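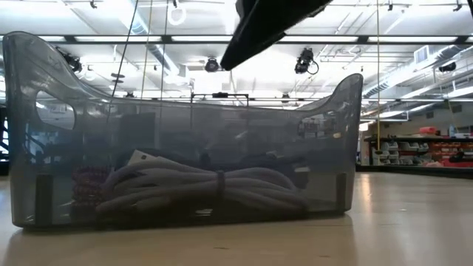

Ich laufe wieder. Also gehen, nicht joggen, dafür bin ich nicht gebaut und meine Knie auch nicht. Seit April lasse ich den Bus stehen und gehe morgens von Drarnden rüber nach Plerley zu Fuß zur Arbeit, und weil mich inzwischen jeder zweite fragt, ob das Auto kaputt ist (ich hab gar keins!), schreib ich das jetzt mal auf, dann kann ich künftig einfach den Link verschicken.

Angefangen hat es mit einem Fahrplanwechsel. Der Bus, den ich immer genommen habe, fährt jetzt entweder so früh, dass ich vor dem Büro im Dunkeln stehe und auf den Schlüssel warte, oder so spät, dass ich beim Reinkommen schon das Gesicht von der Frühbesprechung sehe. Ich habe mich drei Wochen lang aufgeregt, eine Mail an die Verkehrsbetriebe geschrieben, eine sehr höfliche Antwort ohne Inhalt bekommen, und dann bin ich an einem Morgen, an dem mir der Bus vor der Nase weggefahren ist, einfach losgestapft. Mehr so aus Trotz. Am Friedhof vorbei, die Böschung runter, über den Bach, am Feldrand entlang, und irgendwann stand ich in Plerley vor der Bäckerei und war gar nicht mal schlecht gelaunt.

Fünfzig Minuten brauche ich, wenn ich nirgends stehen bleibe. Ich bleibe aber immer irgendwo stehen.

Was ich völlig unterschätzt habe, sind die Schuhe. Ich dachte, ich habe ja Turnschuhe, fertig. Nach der ersten Woche hatte ich eine Blase an der Ferse, die so groß war, dass meine Schwester am Telefon ein Foto davon verweigert hat. Dann kamen die alten Wanderstiefel dran, die sind bequem, aber darin sehe ich im Büro aus, als würde ich gleich zum Gipfel aufbrechen, und warm sind sie auch. Jetzt habe ich zwei Paar halbhohe Lederschuhe, die ich abwechselnd trage, damit das jeweils andere Paar trocknen kann, und unter dem Schreibtisch steht ein Paar Slipper. Zeitungspapier reinstopfen hilft übrigens wirklich, das hat meine Oma immer gepredigt und ich habe immer die Augen verdreht. Entschuldigung, Oma.

Socken: Wolle. Auch im Sommer. Ich will darüber nicht diskutieren, ich habe alles andere probiert.

Und dann das Wetter! Ich war immer so eine, die morgens aus dem Fenster schaut, grau sieht und den Tag innerlich abhakt. Wenn man draußen ist, ist grau aber gar nicht gleich grau. Es gibt das helle, das nach Kaffee und Scheinwerfern aussieht, und es gibt das schwere, bei dem die Krähen ganz tief über dem Acker sitzen und man die Kapuze schon mal griffbereit hält. Richtig nass geworden bin ich seit dem Frühling erst zwei Mal. Das eine Mal war es allerdings so, dass ich im Büro auf der Toilette meine Hosenbeine unter den Händetrockner gehalten habe, und natürlich kommt genau in dem Moment die Chefin rein. Sie hat nichts gesagt. Am nächsten Tag lag ein Handtuch auf meinem Stuhl.

Ich gehe übrigens ohne Kopfhörer. Am Anfang hatte ich noch Podcasts drauf, weil ich dachte, die Zeit muss doch für irgendwas gut sein, da kann ich mich ja nebenher weiterbilden. Dann war einmal der Akku leer und ich habe auf der ganzen Strecke eine Goldammer gehört (musste ich abends nachschlagen, ich hätte auf irgendwas mit Meise getippt), und seitdem bleiben die Dinger zu Hause. Manchmal rede ich vor mich hin. Da ist ja keiner, außer dem Mann mit dem Dackel, und der redet selber.

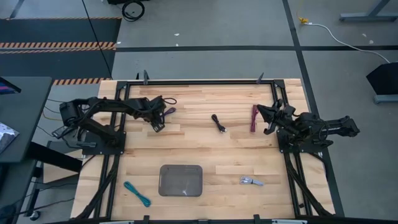 Zu-Fuß-Post Nr. 33

Ja, die Nummer stimmt, ich habe beim Nachsehen selber gestaunt. Die ersten Folgen waren ja eher Notizen für meine Mutter, die wissen wollte, ob ich auch heil ankomme. Inzwischen lesen hier Leute mit, die ich nicht mal kenne, und ein paar von euch haben nach der genauen Route gefragt. Also bitte sehr.

Ich starte oben am Wasserturm und nehme nicht die Straße, sondern den Weg hinter den Garagen, der auf keiner Karte richtig eingezeichnet ist. Der ist nach Regen matschig, dafür kommt einem da kein Auto entgegen. Am Ende steht eine Bank mit Blick auf den Schrebergarten, und im Juni riecht es da so nach Jasmin, dass ich regelmäßig zu spät komme. Dann die Böschung runter, bitte links halten, rechts rutscht man. Unten ist der Steg über den Bach. Er wackelt ein bisschen, war aber schon immer so, sagt mein Vermieter, der hier aufgewachsen ist und das als Qualitätssiegel versteht.

Nach dem Steg kommt das Stück, das ich am wenigsten mag, nämlich an der Umgehungsstraße lang. Da gibt es zwar einen Radweg, aber die Lkw ziehen einem die Mütze vom Kopf. Ich mache da immer den Schal hoch und denke an was anderes, meistens ans Mittagessen. Wer mehr Zeit hat, kann auch durch das Wäldchen gehen. Ich mache das nur auf dem Heimweg, morgens bin ich da drin zu trödelig und bleibe an jedem Pilz hängen.

Und dann eben der Feldrand, mein Lieblingsstück. Im April war der Acker noch kahl, da konnte man die Hasen sehen! Dann kam der Raps und ich habe geniest wie blöd, danach die Gerste, die so schön silbrig wird, wenn der Wind drübergeht, und jetzt ist alles abgeerntet und stoppelig, und morgens hängt der Nebel bis zum Knie. Ich wohne seit Ewigkeiten hier und hätte euch vorher nicht sagen können, was auf diesem Feld wächst. Im Bus hab ich halt aufs Handy geschaut.

In Plerley gibt es zwei Möglichkeiten für Frühstück. Die Bäckerei an der Kirche macht früher auf und hat die besseren Brötchen, aber eine Schlange bis auf den Gehweg. Das Café Florketti gegenüber hat Hörnchen mit Aprikosenfüllung, die ich nicht jeden Tag essen sollte und über die ich deshalb hier auch kein weiteres Wort verliere. Nur so viel: Fragt nach denen von hinten links, die sind dunkler gebacken.

Kurz zum Rucksack, weil das auch gefragt wurde. Ich hatte anfangs viel zu viel dabei. Wechselhemd, Regenhose, Schirm, Buch, Brotdose, Thermoskanne, noch ein Buch, falls das erste doof ist. Mir hat der Rücken mehr wehgetan als die Füße. Bei Rawat, dem kleinen Taschenladen neben der Post, haben sie mir dann den Rucksack mal richtig eingestellt, also diese Riemen, von denen ich immer dachte, die seien Zierde. Hat nichts gekostet, ich habe aus schlechtem Gewissen ein Schlüsselband gekauft. Seitdem sitzt das Ding da, wo es hingehört, und das zweite Buch bleibt zu Hause. Den Schirm habe ich ganz abgeschafft, auf dem Feld klappt der sowieso um.

Was sich verändert hat, wollte auch jemand wissen. Hm. Abgenommen habe ich kein Gramm, siehe Hörnchen. Ich schlafe besser, glaube ich, jedenfalls schlafe ich abends schneller ein und verpasse deshalb bei jeder Serie das Ende. Ich bin morgens weniger patzig, das behauptet zumindest der Kollege gegenüber, und der muss es ja abkriegen. Und Ärger aus dem Büro bleibt meistens irgendwo auf Höhe vom Bach liegen. Nicht immer! Neulich habe ich einen kompletten Streit über die Urlaubsplanung bis vor die Haustür getragen und noch beim Zwiebelschneiden weitergeführt, allein in der Küche, mit Gesten.

Wovor ich ein bisschen Bammel habe, ist der Winter. Im Dunkeln am Feld entlang, das ist schon was anderes. Eine Stirnlampe habe ich, die ist aber so eine, mit der man dem Gegenüber beim Grüßen direkt die Netzhaut ausleuchtet. Der Dackelmann hat sich schon beschwert. Vielleicht gehe ich von November bis Februar nur noch nach Hause zu Fuß und fahre hin mit dem doofen frühen Bus. Oder ich gehe doch die Straße lang, da sind wenigstens Laternen. Ich hab noch nichts entschieden und wäre für Tipps sehr dankbar.

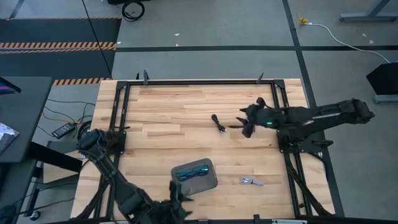 Corina Preda hat mir unter der letzten Folge geschrieben, sie gehe seit Jahren auch im Winter und habe mit Lampen am Kopf nie Glück gehabt: »Nimm eine zum Anstecken und mach sie unten an den Rucksackgurt, Höhe Hüfte. Dann siehst du Steine und Pfützen, weil die Schatten länger werden, und keiner flucht, wenn du ihn grüßt. Und zieh um Himmels willen was Reflektierendes an die Knöchel, das bewegt sich beim Gehen und fällt den Autos viel eher auf als eine Weste.«

Das mit den Knöcheln leuchtet mir sofort ein (haha). Ich habe noch solche Klackbänder in der Schublade, mit denen meine Nichte immer ihre Stofftiere verhaftet, die leihe ich mir jetzt aus. Die Lampe am Gurt habe ich gestern Abend im Flur geprobt, Licht aus, einmal zur Küche und zurück. Geht gut, nur die Katze fand es ungeheuerlich.

Corina meinte außerdem, ich solle mir für Glatteis Spikes zum Überziehen holen und sie bloß nicht erst kaufen, wenn es glatt ist, dann seien nämlich alle weg. Da hat sie vermutlich recht. Ich bin so eine, die im ersten Schnee vor dem leeren Regal steht und sich wundert. Hat jemand von euch welche, die man auch mit kalten Fingern noch über den Schuh kriegt? Die von meinem Vater sind aus einem Gummi, für das man Oberarme wie ein Ruderer braucht.

Ach so, und weil es in den Kommentaren hoch herging: Nein, ich will niemanden bekehren. Wer Kinder wegbringen muss oder am anderen Ende vom Landkreis arbeitet, der kann mit meiner Goldammer herzlich wenig anfangen, das weiß ich schon. Ich hab das Glück, dass die Strecke gerade so passt und dass bei uns keiner mit der Stoppuhr an der Tür steht. Wenn ich mal verschlafe, fahre ich auch Bus, und dann sitze ich da warm und trocken und finde das ganz herrlich.

Nächstes Mal schreibe ich über den Heimweg durchs Wäldchen, da hab ich nämlich eine Stelle mit Brombeeren gefunden, die noch keiner abgeerntet hat. Wo genau die ist, verrate ich natürlich nicht. Höchstens meiner Mutter, und die kommt da mit ihrem Knie eh nicht runter.

Bis dahin, und wenn ihr einen Bus verpasst, grüßt ihn von mir!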